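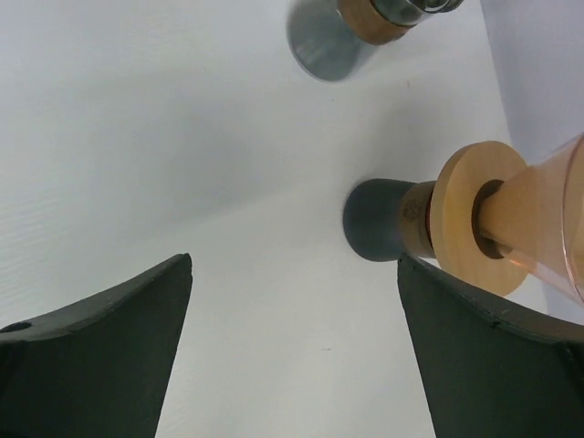 Two grinders on their sides, white table, gripper fingers in view.

Mon 16 February

Quick one, I've got a bus to catch. People keep asking me when the robot does the kitchen. So, grinders. Picking them up, standing them upright, putting them back on the shelf. That's the whole chore. A child does it while complaining about something else.

Two fingers is what we have at the bench. Fine for boxes. Fine for a sponge, more or less. But a grinder on its side is a nasty thing, wood at one bit, clear at another, fat in one place and thin in the next. Grab it by the neck and it swings. Grab it by the clear part and the camera is never quite sure where the edge is. Plus it rolls!! I did not think enough about rolling when I said yes to this.

Numbers, for those who like them. We ran 646 tries through January on the Zaltine software. 424 ended with the grinder standing up. Sounds all right untill you picture your own kitchen and every third one on the floor. And the good ones are slow. I could season a whole dinner and eat it.

The Sinora arm itself is fine, no complaints, it goes where it's told. It's the knowing where. Clear plastic, glass, anything shiny, same story every time. Wood it likes. Dark caps it likes. Told my sister to buy only wooden things and she hung up.

Shop floor is a diferent matter. Went to see the packing line at Grirkau before Christmas, and there the same jar comes down the same belt facing the same way, 900 an hour, and the machine never blinks. But somebody built the whole room round it. Rails, lamps, little trays. Your kitchen has none of that, it has crumbs and a drawer that sticks.

So can they do chores yet? Some. Badly. One at a time, with me stood next to the stop button. Wiping a flat table, yes. Loading a dishwasher, please no. Pepper, two goes out of three.

Next up is softer pads for the fingers, 6 sets on order from Zacharopoulos, should help with the neck. Then mugs, I think. Handles, oh good.

Will post the pad results when I have them. Bus.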